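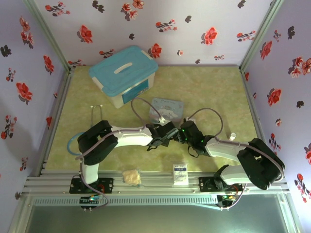

Crescencio Beltrán learned to solder from his uncle, who repaired radios, and he still holds the iron the way his uncle did, very low, almost touching the tip. "It is a bad habit," he says. "But the joints are good."

He is one of the people who built the two-armed cell at Sanilside, a shared workshop behind a former tile warehouse. Members pay by the month and bring their own screws. There is a laser cutter, a long bench for bicycles, a kiln that belongs to somebody who moved away, and since last August there is also the cell, which the members call Jallau. I asked three persons where this name comes from and received three different stories, so I will leave it.

The idea began with Nghĩa Ung, a pharmacy technician who spends her working days putting small things into boxes. She wanted to know how hard it would be to teach a pair of arms to do the same with objects from a normal home. A single arm, she says, can pick up a box but cannot open it. For a lid, or for a bag which has no shape of its own, you need one hand to hold and another hand to work.

So the group decided on two arms, side by side on one aluminum rail. The rail was the first argument. Otis Obi, who does most of the metalwork, wanted each arm on its own stand, so that one could be taken away for repair. Beltrán wanted them on the same piece of extrusion, because then the distance between the bases is fixed and the software does not have to guess. They tried the stands for 2 weeks. Every time someone leaned on the bench, the calibration was gone, and Obi gave in - not with great pleasure, he admits.

The walls came later. At the beginning the arms worked in the open, and the wrist cameras saw everything that passed behind: coats, other members, the bicycle bench. The programs that learned in the morning failed in the evening, when the light and the people were different. Three wall panels solved the greater part of this. Ung covered them herself with flowered wallpaper in pale lavender. A plain wall gives the camera nothing to hold on to, she explains, and a pattern that repeats too exactly is even worse.

For the floor they chose a green marbled mat, and here opinions are still divided. Vaughn Ridgeway, a retired sign painter who takes care of the lighting, considers it too shiny. He has moved the lamps 6 times and keeps a notebook with the positions.

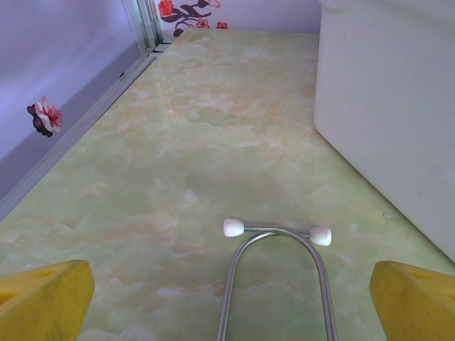 On the marbled floor of the cell, seen between the yellow fingers of a gripper.

The fingers are the part I found most interesting, perhaps because they are the part which changes most. Obi keeps the old ones in a coffee can. The first version was too smooth, and paper boxes slipped out of it. The second was strong but so thick that it could not go between two objects standing close together. After that he stopped giving them version numbers and began to write only the date on the inside with a marker.

Much of the work is less visible. A person guides the arms through a task, the computer records it, and then the person does it again, with the objects in other places. By the time of my visit the group had saved 1,433 such recordings. Ung has made more of them than anybody else. She likes to do it after work, with the radio on, and she says that her own hands have become slower and more exact from it. Her colleagues have noticed.

Not every recording is kept. Dennis Bellamy, the youngest of the group, looks at all of them and throws out those where the operator hesitated too long or touched the wall. In one bad week he deleted 73. This did not make him popular, but the results became better, and now the others ask him to look before they go home, so that they can repeat a session while the cell is still arranged in the same way.

The money is modest. The arms were bought second-hand from Ostrowski, a small packaging firm that was closing one of its lines, and a member lent the computer. The rest was paid from the tool fund, after a long evening of discussion in which the owners of bicycles were, I am told, very patient.

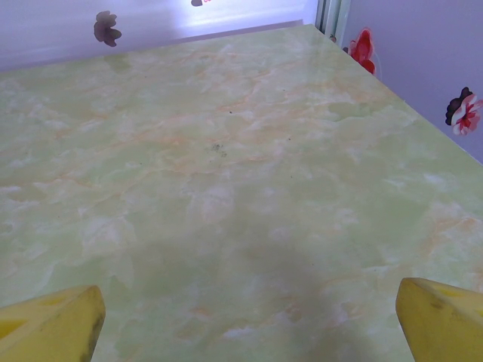

Can a beginner build something like this at home?

With one arm, a solid table and steady lamps, a beginner can get quite far. Beltrán advises to wait with the second arm until the first one can repeat a simple task many times without help.

The group has plans. Ung would like to try cloth, and Ridgeway wants to replace the mat with something matte, and has already brought samples. Obi is making new fingers again. When I left, he and Beltrán were discussing the rail - whether it should be longer - and Bellamy was looking for the key to lock the door.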